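Cleaning golf clubs, grips and shoes at home
Tips from the workbench, by Nisha Lodhi

I play on a small parkland course near Zalten, and the soil there is heavy clay. After a round in October my irons look like garden tools. In the first years I paid the shop to clean them, but now I do everything at home with a bucket, an old toothbrush and one towel that my family is not allowed to touch.

Irons and wedges

Put warm water in the bucket, only as high as the heads of the clubs, and add a small spoon of dish soap. Very hot water is not good, it can soften the glue where the shaft enters the head. Leave the irons for 10 minutes and then brush the grooves from heel to toe. For dried clay I use a wooden toothpick. A metal pick is faster, but I scratched a wedge with it and I still see the line each time I stand over the ball.

Woods must not stand in the bucket. Wipe them with a damp cloth and dry them at once.

Grips

A grip that feels slippery is often only dirty. Mix 3 drops of soap in a cup of warm water, wet a cloth and rub along the grip with a little pressure. Then take a second cloth with clean water, and after that a dry one. I keep the soap water in a spray bottle, so I can do one grip quickly before I go out – but spray on the cloth and never on the club, or the water runs down the shaft.

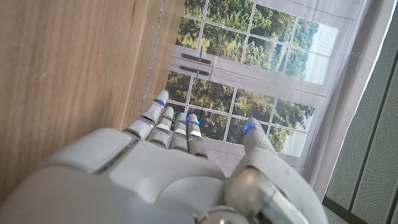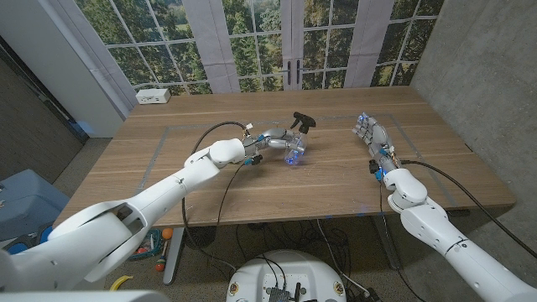
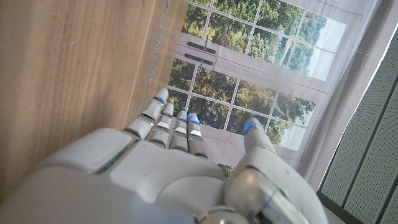
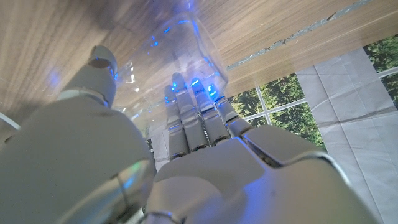

Let the grips dry overnight in a room with normal temperature. Do not put them on the radiator. The rubber becomes hard and small cracks come near the top, where the left hand sits.

Shoes

Knock the shoes together outside, remove the insoles and brush the soles when the mud is dry. Fill them with newspaper and change the paper after one hour. If a spike is stuck, put one drop of oil on the thread and wait until the next morning before you try the wrench again. I have 11 spikes of one type and one that is different, from Kassab, and it holds as well as the others.

The bag

Empty all pockets two times in the season. I found a banana in mine, I will not say how old. Vacuum the bottom with the narrow nozzle, wipe the dividers and leave the bag open near a window. The towel goes in the machine without fabric softener, otherwise it does not take the water from the club any more.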